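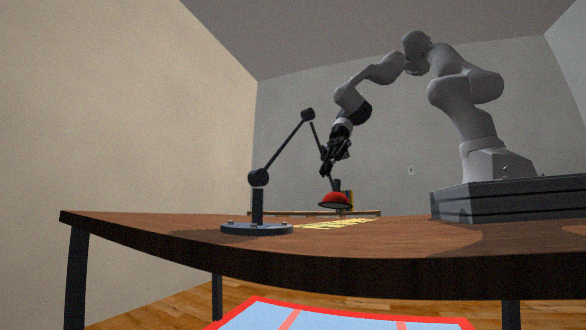 Simulated bench cell: arm on its platform, gripper over the shade of an articulated desk lamp.

Step 1. Model the cell before requesting quotes

Build the table, the arm and one real task object in simulation. A jointed lamp is a good choice. It takes up more height than floor space, and the arm has to work above it. Check three clearances: elbow to ceiling, gripper to object, and platform to table edge. In our layout the elbow is the tight one. Raise the platform in the model and the ceiling becomes the limit before reach does.

Step 2. Split the budget into lines

Do not accept a single figure for "robot." Ask for the arm, gripper, platform, cabling and controller separately. For the Grilari cell the gripper and its flange adapter came to $1,335, quoted apart from the arm. The platform was left off the first quote entirely. Set aside more than $4,000 for everything that is neither arm nor gripper.

Step 3. Size the mount

Get the base bolt pattern and the maximum tipping moment from the arm supplier. Send both to whoever builds the platform. Carnach and Flarketti each supply drawings on request. Confirm that the connector on the base housing can be reached once the arm is bolted down, and leave room for the bend radius of the cable.

Step 4. Run the task in simulation

Run 40 trials per candidate arm with the lamp in different poses. Log joint limit hits and collisions separately. Reject any arm that needs a second mounting position to finish the set.

Step 5. Place the order

Order the platform first if its lead time is longer. Hold the final 40 percent of the arm payment until acceptance on site, and put that term in the purchase order.

Related
Choosing a gripper for thin rods
Patrício controller: licensing costs
Table loads and leg spacing
Spare parts to order in year one

This site uses cookies to remember your settings. Accept | Manage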